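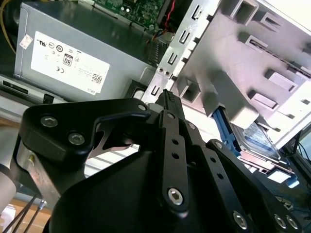
# Come help us take computers apart (and figure out what went wrong)

We are looking for people to join a study at the Metico teardown lab, where we teach a robot arm to take old desktop computers apart so the pieces can be used again. The work is slow and a bit fussy, and we have grown very fond of it! We would love to have company.

You should know up front why we are asking. In November the gripper failed to let go of a hard drive when it was told to. The person working beside it reached in to free the drive, the arm started its next move, and she came away with two badly pinched fingers. She has healed well and is back with us, but we stopped all shared work that same afternoon and went through our records.

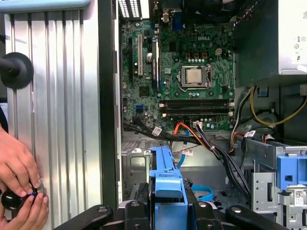 We found 44 late releases in 3781 logged grips, most of them on drive carriers and small plugs. The release signal was being sent on time, but the arm was not waiting to hear that the fingers had opened. That part has been fixed, and the arm now holds still until a person presses a button. What we still don't understand well enough is the human side: when people reach in, what they think the arm is about to do, and how they would like to be warned.

## What you would be doing

You would work next to the arm on opened desktop towers, steadying parts and saying out loud what you expect to happen next (it feels silly for the first few minutes, and then you forget all about it).
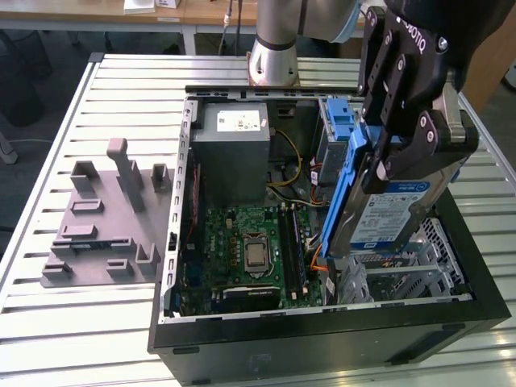

We will stage some late releases on purpose, at low speed and low force, with Zulmira Vieira from our safety group at the stop button the whole time. You may quit whenever you like, for any reason or none, and you will still be paid for the full visit.

## Who we hope to hear from

- Adults with good use of both hands
- People who have repaired computers, and people who never have
- Anyone from the Brasex sorting line is very welcome

A visit lasts one morning, starting at 9:00, in the Mendonça building. We pay $62 and lunch is on us.

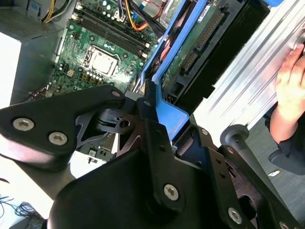
*Page last changed: November, by F. Leitão*

Please leave rings, bracelets and loose scarves at home, and tie back long hair. If you have had a recent hand or wrist injury, tell us when you write and we will talk it over with you.

To sign up, send a short note to Filipa Leitão at the Clesska study desk, room 600, with your name, the best way to reach you and which mornings suit you. She answers every note herself, so give her a few days, and do ask her anything you want to know about the accident before you decide.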